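**Progress report to Duangjai Thongsuk, August 1, 2024**
**Kenine seed library, second period**

You asked for a plain account of where the seed library stands, so I have left out the quotes from happy borrowers. There are some. I don't think they tell you much.

We have handed out 1,138 packets against a target of 400. That sounds good and I would be careful with it. A packet handed out is not a packet planted, and our only check is the return card. We have 2 cards back from the Pamer branch and none from Tolov. The plan assumed people would save seed in the fall and bring it back. I had doubts about that when we wrote it, and I still have them. 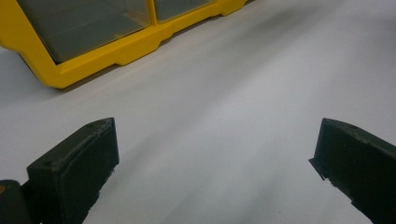
Germination is the other weak spot. The beans from Kariuki did well in our tray test. The onion seed did poorly, and I suspect it was old when we bought it - the supplier says it wasn't, but couldn't give us a packing year. I have stopped lending it and asked for a refund.

Money: $300 of the grant is unspent. It was set aside for a second printed growing guide. The first guide is still sitting in a box at Pamer, mostly untouched, and I would like your okay to spend the money on fresh onion and carrot seed instead.

The workshops went ahead as planned. Turnout was fair at Kenine and thin at Tolov, where we picked a bad hour. I'm not convinced an evening slot will fix it, but we will try one before the end of August.

Still open: the refund, the guide money, and whether Tolov stays in the program next year.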